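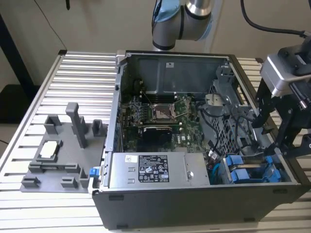 Have you ever wondered what's hiding inside a computer? I used to think it was full of tiny lights and magic, but mostly it's parts that each have one job, a bit like the rooms in a house! The big green board in the middle is called the motherboard, and everything else plugs into it. It has an empty socket (that's where the processor goes, and the processor is the bit that does the thinking). Next to that are rows of slots for memory, where the computer keeps whatever it's busy with right now, like your half-finished drawing.

The silver box with the black label is the power supply. It takes electricity from the wall and shares it out through cables. Never, ever open that one, even if you're really curious!

My favourite bit is the drive bay, with its blue handles. Drives remember your stuff when the computer is switched off. I was 11 when I first looked inside one with my mum, and I spent 30 minutes just following the cables with my eyes. Ask a grown-up if they've got an old one you can look at together.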